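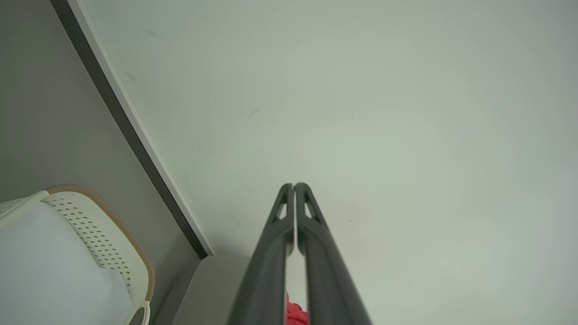 Troline gripper kit: second progress report
Prepared for: Iwona Szulc, Equipment Fund
Prepared by: Dariusz Nowicki, Nekusstead workshop
Period covered: February and March

Where we are

The kit is mounted, wired and running. That part went faster than I told you it would in the first report, and I give Troline credit for it. Osvaldo Dal Bello had the arm moving before lunch on the second day. Since then we have been trying to find out whether the kit does what the sales sheet says it does, and on that I am less cheerful.

You asked me to keep this report to what we would need to know before buying more units. My short answer is that I would not sign for the second batch yet.

What we tested

The sheet promises "everyday pick and place, out of the box." We took that at its word and skipped the foam blocks that came with the kit. Cheuk-hei Man set up a bench routine using the kind of stuff that goes through our packing room: small containers, soft goods, baskets, things in bags. Each run is one pick and one place. We logged 300 runs, all with the two long fingers supplied as standard and the factory settings left alone.

Runs were scored pass or fail by whoever was at the bench. A drop is a fail. So is a pick that crushes or drags the item, even if it lands in the right spot. Troline's own scoring seems to count those as passes, though I could not get them to say so in writing.

Hard items with flat sides went well and I have no complaint there. Bagged and soft items did not. The fingers close on a fold, lift it, and the rest of the bag stays where it was or swings. Perforated baskets were a mixed bag: a finger can catch in the holes, and once it has caught, the software reads that as a firm grip and carries on.

The cutouts near the fingertips are sold as a feature. Troline says they let the tip bend a little around an object. Maybe so. Mieczysław Kurek tried the same items with the cutouts taped over and could not tell the difference, and neither could I. It was a quick try and I don't offer it as proof, but I would like to see what they base the claim on.

The wrist camera

My main doubt is here. The camera looks up along the fingers, so they take up the middle of its view at the exact moment you want to see what lies between them. When the item is small and sits low, all you get is a bit of it in the gap. The software then guesses the rest. On a plain pale background it guesses well enough. Put a basket or a cabinet edge beside the item and it starts to hesitate, and twice it went for the wrong thing.

Troline's support desk suggested moving the camera mount. The mount has one set of holes. They then suggested a different mount, sold separately.

The "full 360 degree wrist" also needs a footnote. The joint does turn that far. The camera cable does not like it, and Osvaldo now stops the turn short in the settings to save the connector.

Support

We have opened 9 tickets. Four were answered properly, three got a link to the manual, and two are still open, including the one on the grip reading. The people are polite. I don't think the desk has anyone on it who has used the kit.

Money

We are inside the budget line. The only extra was a replacement cable. I have not ordered the second mount and will not do so without your say.

The other option

Duva has offered us a loan of their Xaba gripper for comparison. It has wider fingers and the camera sits off to one side. I have only seen their demo video, and I trust that as far as I trusted the last one. Still, the loan is free apart from shipping, and running Cheuk-hei's routine on both would give us something firmer than my opinion.

What we plan next

Repeat the soft goods runs with the grip force turned down, as support advised.
Get a written answer from Troline on how they score a pass.
Take the Xaba loan if you agree, same bench, same items, same scoring.
Leave the kit out of the packing room until the grip reading is fixed.

What I need from you

A yes or no on the Duva loan, and your agreement to hold the second Troline order until the next report. Troline has told us the current price ends with the quarter. They said that last quarter too.

Cheuk-hei has the full run log and can send it over if you want to go through it line by line.

D. Nowicki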